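3.2 Collecting the demonstrations

All demonstrations in this work were recorded with a hand-held gripper and no robot present. The operator holds the tool by its body, moves it to the object, closes the fingers on it and carries out the task as they would with a pair of tongs. The camera is mounted on the tool and moves with it, so that each recording contains the view a robot arm would have if the same gripper were fixed to its wrist. Earlier work in our group used teleoperation for the same tasks. We moved away from it mainly for reasons of time: an operator who needed most of a morning to produce a usable set over teleoperation could produce the same number by hand before the first break.

We collected in two kinds of place. The first was our own laboratory in Zatham, where the table, the lighting and the objects were kept the same from one session to the next. The second was a group of ordinary rooms: kitchens, shared offices and meeting rooms, used as we found them. Operators were told not to tidy these rooms before recording. Boxes, bags, chairs and cables stayed where they were unless they stopped the operator from reaching the object safely.

The final set, which we call Prenari, holds 229 demonstrations from 21 rooms. A further 103 were recorded and later removed, for the reasons given in Section 3.4. Each demonstration covers one short task from beginning to end. The tasks are picking up a single object, moving it to a marked place, turning it over, and placing it in a container.

A session ran as follows. The operator set up one object on the table and started the recording with the gripper held away from it. They then opened the fingers fully, paused, and approached. The pause matters more than we first thought. In the pilot sessions operators tended to approach and open the fingers in one movement, and the policy trained on those recordings learned to arrive at the object with its fingers half closed. After we asked for a clear open position before each approach, this fault was much less common. We kept the instruction for all later sessions.

Figure 3 shows a typical approach over a patterned cloth. 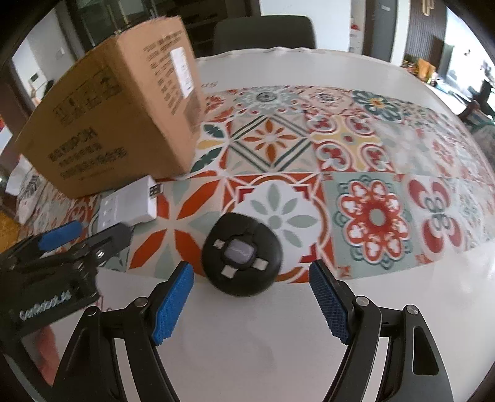 Figure 3. View from the tool camera with the fingers open and a round black object between the two blue pads.

Operators were asked to vary the height and direction of the approach between repeats and to move the object by at least a hand's width each time. We gave no fixed pattern for this. In an early version of the protocol we supplied a printed grid with numbered positions, but the operators found it slow, and in furnished rooms the grid itself became part of the background in every recording. It was dropped after the pilot. The spread of starting positions in the free version is less even, with more of them near the middle of the table than at its far side, and we return to this in the discussion.

Backgrounds were treated in the same loose way. A plain surface makes the object easy to find, and a policy trained only on plain surfaces may come to depend on that. We therefore asked for a mixture of bare tables, cloths and mats, including cloths with strong colours and repeated shapes. Round motifs were of particular interest to us. When testing an early policy on printed fabric, we saw it move towards a printed circle and close the fingers on nothing. Recordings in which a round object lies on a busy pattern were added to give the model examples of the two together.

Flat, dark objects were the hardest group for the operators as well as for the policy. A low object leaves little height for the fingers to close on, and the pads must come down almost to the surface before they meet its sides. Several operators pressed into the tablecloth and dragged it along with the object. We left these recordings in when the object was lifted cleanly in the end, and marked them in the log as having cloth movement. Those in which the cloth was pulled far enough to shift other things on the table were taken out.

3.3 Operators and instructions

Six operators took part, none of whom had used the gripper before. Training was led by Eleri Rees and took less than an hour for each person. It consisted of a short demonstration, a practice period with objects that were not used in the study, and one recorded trial that was reviewed with the operator on a screen. The review turned out to be the useful part. Most people hold the tool too close to the object at the start, and this is difficult to notice until one has seen one's own recording.

The written instructions fitted on one page. They asked the operator to keep both finger pads in view, to move at a steady speed, to keep the free hand away from the object, and to stop and start again if the object slipped. We did not set a time limit. Operators worked in blocks of up to 200 minutes a day, with breaks when they wanted them – fatigue showed itself first as shorter pauses and then as faster approaches, and both could be seen in the logs.

3.4 Checking and removal

Every recording was watched once at normal speed by someone other than the operator who made it. The checker noted whether the task was completed, whether the object stayed in view during the approach, and whether anything had been touched that should not have been. Recordings with lost tracking were removed without further checking. So were those in which the camera view was blocked for more than a moment, usually by a sleeve.

The most common reason for removal was a second attempt within a single recording. An operator would miss the object, open the fingers and try again without stopping.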